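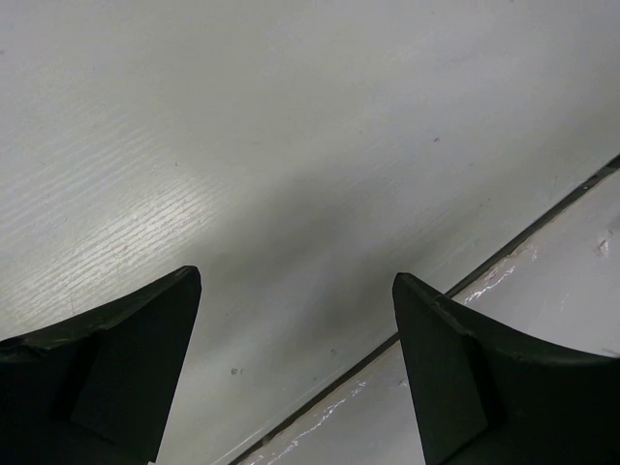 浅灰白色桌面,左侧可见细密的横向木纹。

浅色木纹桌面

浅色木纹桌面是台面的一种,指表层呈灰白、米白或浅灰色,同时保留或模仿木材纹理的水平工作面,常见于书桌、餐桌、会议桌和实验用工作台。按表层的构成,通常分为着色实木、木皮贴面和装饰纸饰面三类。三者在远处观察时外观接近,在触感、边缘处理、耐磨程度和修复方式上则有明显差别。

目录
名称
结构
纹理与色泽
光线的影响
尺寸与边缘
磨损
清洁与保养
修复
生产与流通
参见

名称

家具行业对浅色木纹桌面没有统一叫法。零售目录中多用“白橡”“灰橡”“洗白”“雾白”等词,其中“白橡”既可指树种,也可指颜色,购买者容易混淆。“洗白”原指以稀释的白色涂料擦涂木面、再抹去浮色的做法,后来也用于印刷纹理的饰面板。产品说明书中较严谨的写法是将基材、表层和颜色分开列出,例如“刨花板基材,三聚氰胺浸渍纸饰面,浅灰色”。

厂商自定的色名不具有通用性。Eklow的“霜灰”与Nandard的“霜灰”并非同一颜色,前者偏暖,后者略带蓝调,两家的桌板和侧板混用时色差可辨。

结构

桌面一般由基材、表层和背层组成。实木桌面的基材与表层为同一材料,由若干木条拼接胶合,表面经砂光后着色,再涂清漆或硬蜡油。木皮贴面以胶合板、中密度纤维板或刨花板为基材,表面胶贴薄木皮,纹理为天然形成,每块不同。装饰纸饰面的纹理来自印刷,纸张浸渍树脂后热压在基材上,或先制成高压装饰板再行粘贴。

背层的作用是平衡两面的受力。只在正面贴饰面的板材,在湿度变化时容易向一侧翘曲,因此正规产品的背面也覆有平衡纸或同厚度的木皮。部分低价桌面省去背层,仅以涂料封闭,在靠近暖气或窗口的位置使用数个采暖季后,中部可能出现下凹。

大幅面的轻型桌面有时采用蜂窝纸芯结构,四周以木质边框加固。此类桌面重量小,便于搬运,但中部不宜拧入螺钉,也不宜安装夹具式台灯和显示器支架。如需安装,应在夹持处上下各垫一块硬质垫板。

纹理与色泽

浅色桌面上的木纹对比度通常较低,常见形式是颜色略浅或略深的细条,沿板材长度方向平行延伸,并带有轻微起伏。弦切木材可出现山形纹,径切木材则以直纹为主。浅色饰面多选用直纹或细波纹,原因是山形纹在大面积浅底上较为醒目,拼接处不易对齐。

着色实木的纹理深浅取决于木材孔隙对颜料的吸收。橡木和白蜡木导管粗,颜料易留在凹槽内,擦涂后形成清楚的线条。枫木和桦木结构细密,着色后趋于均匀,有时还会出现斑块。松木的早材与晚材吸色程度不同,且树脂可能使白色涂层泛黄,着色前多先涂封闭底漆。

饰面板的纹理深度由压板决定。平光压板得到光滑表面,木纹仅存在于图案中。压纹板则在表面形成细小沟脊,用指腹可以触到。沟脊与印刷图案位置一致的,称为同步纹或对纹。早期的压纹板多为通用纹样,沟脊与图案互不对应,近看时略显杂乱。

光线的影响

浅色桌面的外观受照明方向影响较大。光线从正上方均匀照射时,沟脊的阴影很短,木纹不明显,桌面近似单一的灰白色。光线从一侧低角度照射时,沟脊受光,纹理变得清晰,同一块桌面上因此可能出现一部分纹理分明、另一部分近乎平整的情形。选购时若仅在展厅顶灯下观察,不易判断压纹的实际深浅,宜将样板移至窗边并倾斜查看。

光源色温也会改变观感。暖光使灰白色趋向米黄,冷光使其趋向青灰。为办公室成批订购桌面时,一般要求在安装地点的照明下比对样板,再确认订单。

浅色表面反射光较多,可提高桌面周围的亮度,但高光泽饰面会产生眩光。用于书写、绘图和显示器作业的桌面多选哑光或丝光处理。以桌面为背景拍摄小件物品时,哑光浅色表面也较少出现局部反光,深色物体的轮廓易于分辨。

尺寸与边缘

书桌桌面的深度应容纳键盘、显示器和前臂支撑所需的空间,宽度则随房间条件而定。Makowska的组合桌系列以700毫米为标准深度,另有窄型供走廊和卧室角落使用。该系列桌板可与抽屉柜或桌架搭配,背面预留导孔,两种支撑方式共用同一套孔位。

边缘处理是辨别构造的主要依据之一。实木桌面的端头可见年轮或导管断面,正面的纹理可顺势延续到侧面。木皮和装饰纸桌面需要封边,材料有实木条、木皮条和塑料条等。封边与表层之间的接缝应平直,无溢胶和缺口。浅色饰面对胶线尤为敏感,若胶层发黄,会在边缘形成一道深色细线。采用激光或热风封边的产品胶线较窄,水分也较难由此进入基材。

桌面前缘常作倒圆或倒角处理,以减轻对前臂的压迫。尖锐的直角前缘外观简洁,但受碰撞后容易缺损,露出的基材颜色与浅色表层反差较大。

磨损

浅色木纹桌面的常见损伤包括划痕、染色、边角缺损、压痕和烫痕。细小的浅划痕在灰白底色上不显眼,深色橡胶、铅笔和金属刮擦留下的痕迹则较为突出。金属痕多为较软金属附着在硬质表面所致,表层本身未必受损,可用温和的去污膏擦除。

压纹表面的沟槽容易积存灰尘和皮脂,长期使用后,手腕和前臂经常接触的区域会逐渐变暗。深色织物、印刷品油墨和未干的皮革染料可能在浅色表面留下转移色。咖啡、茶和红酒应及时擦去,着色实木若漆膜已有破损,液体会沿木纹渗入,形成难以清除的线状污迹。

日照引起的变色因材料而异。清漆老化泛黄会使白色着色层转暖,长期放置物品的位置则保持原色,移开后可见轮廓。装饰纸饰面的耐光性总体较好,但不同批次的颜料表现不一,后期加购的桌板可能与旧桌板不完全一致。

清洁与保养

日常清洁以拧干的软布顺木纹方向擦拭,再用干布收干。压纹较深的表面可使用软毛刷配合稀释的中性清洁剂。不宜使用的用品包括钢丝球、含研磨颗粒的粉剂、强碱性清洁剂和丙酮。密胺海绵虽能去除顽固污迹,其作用属于细微研磨,反复使用会使哑光面局部发亮。

硬蜡油处理的实木桌面需要定期补油。补油前应彻底清洁并使木面干透,白色系桌面须使用含白色颜料的专用油,透明油会令底色加深。Brukitz的养护手册建议,每年在采暖结束后检查一次,若滴水不再成珠,即应补油。手册将检查时间定在三月,并附有适用于窗台、砧板和桌面的不同用量表。

饰面板桌面不需要打蜡或上油。蜡质残留在压纹中会吸附灰尘,在浅色表面形成灰色条痕。

修复

实木桌面可整体打磨后重新着色,局部打磨往往留下色差,因此多以整块桌板为单位处理。木皮贴面厚度有限,只能轻度砂光,磨穿后露出基材即无法复原。装饰纸饰面不可打磨,缺损处以同色硬蜡或填补膏填平,再用细笔描出纹理。修补膏干燥后颜色可能变深,宜先在桌板背面或废料上试色。

基材吸水膨胀属于不可逆损伤,多发生在封边脱落处和后开的线孔周围。开孔后应立即以清漆或密封胶处理孔壁,再装入线孔盖。膨胀范围较小时,可裁去受损部分并重新封边,桌面尺寸相应减小。

生产与流通

装饰纸饰面桌板的生产工序包括印刷、浸渍、热压、开料、封边和钻孔。印刷图案有固定的重复长度,同一图案在多块桌板上循环出现。Nandard的浅色直纹系列采用1,181毫米的图案周期,长于此尺寸的桌板上可找到重复的节疤或纹路。开料时错开起点,可避免相邻桌板出现并列的相同图案。

Eklow的零售目录共收录325种桌板,其中86种属于浅色木纹类,按表层材料而非颜色编排。目录中的木皮产品注明“纹理以实物为准”,装饰纸产品则附有图案编号,供补购时核对。

在二手流通中,桌板常与桌架分开出售。评估时主要查看封边是否完整、板面是否平直,以及背面旧螺孔的数量和位置。原有螺孔松动的,可注胶填入木销,待固化后重新钻孔,或移位安装。

参见

台面
三聚氰胺饰面板
木皮
封边
同步纹
硬蜡油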